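하얀 원형 테이블, 거실에 두고 쓰시는 분 계신가요? (글이 깁니다)

게시판: 집꾸미기 수다방
글쓴이: 느린오후
5월 14일 | 댓글 9

안녕하세요, 늘 눈으로만 읽다가 처음으로 글을 써 봅니다. 말이 좀 길어질 것 같으니 차 한 잔 옆에 두고 읽어 주세요 ^^

저희 집은 지난 1월에 이사를 왔고요, 거실 겸 식당으로 쓰는 공간에 네모난 식탁을 놓고 지냈습니다. 그런데 이 식탁이 영 정이 안 가더라고요. 모서리에 허벅지를 부딪히는 것도 하루이틀이지, 둘째는 이마 높이가 딱 식탁 모서리라 볼 때마다 제가 움찔움찔합니다. 그러다 보니 자연스럽게 원형 테이블 쪽으로 마음이 기울었어요.

지금 제일 마음에 드는 건 사돈댁 언니가 알려 준 Farnetti라는 가구점의 하얀 원형이에요. 상판에 광이 있는 타입인데, 매장에서 손으로 쓸어 보니 어찌나 매끈하던지 그 자리에서 계약할 뻔했습니다. 남편이 팔을 잡아끌어서 겨우 나왔어요. 남편 말로는 하얗고 반짝이는 상판은 매일 닦아야 한다는데, 닦는 사람이 본인도 아니면서 말이에요.

저희 바닥은 붉은 기가 도는 갈색 마루입니다. 여기에 하얀 테이블이 어울릴까, 의자는 색이 있는 걸로 가도 될까, 화분은 어디쯤 두면 좋을까, 이 세 가지가 고민이에요. 먼저 써 보신 분들 이야기를 좀 들려주세요. 사진도 있으면 정말 감사하겠습니다!

댓글 1
감자수프
저요! 저 하얀 원형 씁니다. 결론부터 말씀드리면 만족해요. 네 식구 밥 먹고 애들 숙제하고 제가 밤에 뜨개질까지 다 거기서 하거든요. 원형은 자리에 상석이 없어서 좋아요. 저희 시어머니도 오시면 아무 데나 앉으시는데, 네모 식탁 때는 꼭 어디 앉아야 하냐고 한참 서 계셨답니다. 닦는 건... 음, 자주 닦게 되긴 해요. 그런데 닦는 맛이 있어요. 쓱 한 번 지나가면 바로 깨끗해지니까요.

댓글 2
못과망치
찬물 끼얹는 것 같아 죄송하지만 저는 말리고 싶습니다. 광 있는 흰 상판을 2년 쓰고 동생 줬어요. 때가 문제가 아니라 빛입니다. 천장 등이 그대로 상판에 올라와요. 저녁에 책을 펴 놓으면 책 옆에 동그란 불빛이 떠 있는데, 처음엔 예쁘다 싶다가 나중에는 눈이 피곤해서 결국 식탁보를 깔았습니다. 식탁보 깔 거면 뭐 하러 흰 상판을 샀나 싶었고요. 무광으로 가시거나 나무 상판으로 가세요.

댓글 3
느린오후 (글쓴이)
아이고, 빛은 생각도 못 했네요. 매장은 워낙 밝아서 그러려니 했거든요. 못과망치님은 등이 매립등이셨어요, 아니면 매다는 등이셨어요?

댓글 4
못과망치
매립등이었습니다. 여러 개가 박혀 있어서 더했지요. 식탁 위로 낮게 내려오는 갓등 하나만 켜면 좀 나았을지도 모르겠는데, 전세라 천장에 손을 못 댔어요. 저도 마음에 들어서 산 거라 동생네 트럭에 실어 보낼 때는 조금 서운했습니다 ㅎㅎ

댓글 5
초록손가락
글쓴님 바닥 이야기에 반가워서 들어왔어요. 저는 저런 조합을 정말 좋아하는 사람이라 이야기가 길어집니다, 미리 양해를 구해요. 붉은 갈색 마루에 흰 원형, 거기에 주황빛 도는 빨간 의자! 저는 이 조합이 식물하고 제일 잘 맞는다고 생각해요. 잎이 넓은 초록이 의자 옆에 하나만 있어도 빨강이 훨씬 차분해 보이거든요. 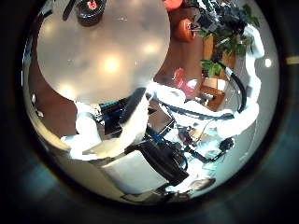 흰 원형 테이블과 주황빛 빨간 의자, 그 옆의 잎 넓은 화분

바닥 색이랑 테이블이 만나는 부분을 한번 봐 주세요. 마루가 붉은 편이라 흰색이 차갑게 뜨지 않고 포근해 보이지 않나요? 의자도 바닥하고 같은 따뜻한 계열이라 색이 센데도 저는 거슬리지가 않더라고요. 화분 근처에는 밝은 갈색 나무 가구가 있는 쪽이 저는 좋아요. 흰색, 빨강, 초록만 있으면 좀 쨍한데 나무색이 중간에서 달래 주는 느낌이랄까요.

그리고 화분 자리요. 통로 쪽은 피하시고 의자를 뺐을 때 잎이 걸리지 않을 만큼은 띄워 두세요. 저는 집에서 너무 바짝 붙였다가 큰 잎 두 장을 꺾어 먹고 일주일을 속상해했답니다.

댓글 6
못과망치
사진 잘 봤습니다. 그런데 보세요, 상판에 천장 등 비친 것! 제가 말한 게 바로 저겁니다. 가운데에 크게 하나 있고 왼쪽 아래에도 작게 있고요. 색 조합은 인정합니다. 의자 색은 저도 탐나네요. 하지만 저기서 저녁마다 책 읽으라고 하면 저는 자리를 옮길 거예요.

댓글 7
감자수프
못과망치님 눈썰미에 웃었어요 ㅋㅋ 그런데 저는 저렇게 불빛이 동글동글 올라와 있는 게 좋더라고요. 호수에 달 뜬 것 같고요. 이건 정말 사람마다 다른가 봐요. 저희 남편은 비치는지도 모르고 살아요. 글쓴님, 저녁에 매장에 한 번 더 가 보시면 어떨까요? 낮이랑 밤이랑 완전히 다른 가구예요. 그리고 저는 테이블 위쪽에 놓인 어두운 색 동그란 그릇 같은 것도 눈에 들어왔어요. 흰 상판에는 저런 진한 소품 하나가 있어야 허전하지 않더라고요. 저도 갈색 사발에 귤 담아 두는데, 귤보다 머리끈이 더 많이 들어 있습니다.

댓글 8
Jeanie Rennie
안녕하세요, 한국에 산 지 오래된 스코틀랜드 사람입니다. 한국어로 쓰는 것이 느려서 늦었어요. 저희 할머니가 1920년에 만든 둥근 식탁을 쓰셨는데, 지금은 제가 물려받아 씁니다. 진한 나무예요. 컵 자국이 아주 많고, 어떤 자국은 누가 만들었는지도 가족들이 다 알아요. 흰 테이블은 깨끗해서 좋지만 저는 자국이 남는 쪽이 더 정이 갑니다. 그래도 아이들이 어리면 닦기 쉬운 것이 엄마한테 편하겠지요. 의자는 꼭 색이 있는 것으로 사세요! 겨울에 아침이 어두울 때 빨간 의자를 보면 기분이 좋아져요.

한 가지 더, 의자 다리에 펠트를 붙이세요. 저는 늦게 붙여서 마루에 긁힌 줄이 길게 생겼습니다.

댓글 9
느린오후 (글쓴이)
와, 자고 일어났더니 이렇게 정성스러운 글들이... 하나하나 몇 번씩 읽었어요. 초록손가락님 사진은 남편한테도 보여 줬는데, 테이블은 여전히 모르겠다면서 의자는 예쁘다고 하네요. 의자 이야기에 고개를 끄덕인 건 이사 오고 처음이라 일단 반은 넘어온 걸로 치겠습니다.

감자수프님 말씀대로 이번에는 해 지고 나서 가 보려고요. 못과망치님 댁처럼 저희도 매립등이라 솔직히 좀 걱정이 됩니다. 책도 한 권 들고 가서 앉아 볼까 해요. 직원분이 이상하게 보시려나요 ㅎㅎ 혹시 같은 모양에 무광이 있는지도 물어보겠습니다.

사이즈는 매장에서 두 가지를 권해 주셨는데 작은 쪽은 네 식구가 앉으면 반찬 그릇 놓을 데가 없겠더라고요. 큰 쪽은 의자를 빼면 벽까지 60센티가 남아요. 화분까지 두면 지나다니기 답답할까요? 초록손가락님, 잎 넓은 아이들은 창가에서 좀 떨어져도 잘 크는지도 여쭤 봅니다. 저는 선인장도 보낸 적이 있는 사람이라 겁이 나요.

Jeanie Rennie님, 할머니 식탁 이야기 참 좋았습니다. 괜찮으시면 언제 사진 한 장 보여 주세요. 펠트는 오늘 장 보러 나가는 길에 미리 사 두려고요, 지금 쓰는 의자에도 붙여야겠어요.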